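The woman who runs the reading room at Moltura folds every blanket herself, and she was happy to talk about it for most of an hour. She started with one plush blue one when the room opened in July. Now there are 18, and she washes them all at home.

"People think it's the books that make them stay," she told me. "It's the blankets! You get something soft over your knees and you read another chapter."

Her method is quick. She folds in half, then in half again, smooths the middle with her forearm and turns the last edge under so the piping shows. The thick quilted kind fights back, she said, and she loves it for that.
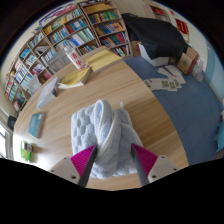

She works at the reading table with the books still out, pushed back toward the rim so whoever left them can pick up where they stopped. I asked if that slowed her down. "Oh, a little," she said, laughing, "but I always end up opening one." Last winter she lost a whole evening to a history of salt.

Her one firm rule is about tags. She leaves them on, having once cut 7 off and then shrunk a lovely cream throw in the wash. A basket by the door holds the spares, and on cold nights it's empty by six.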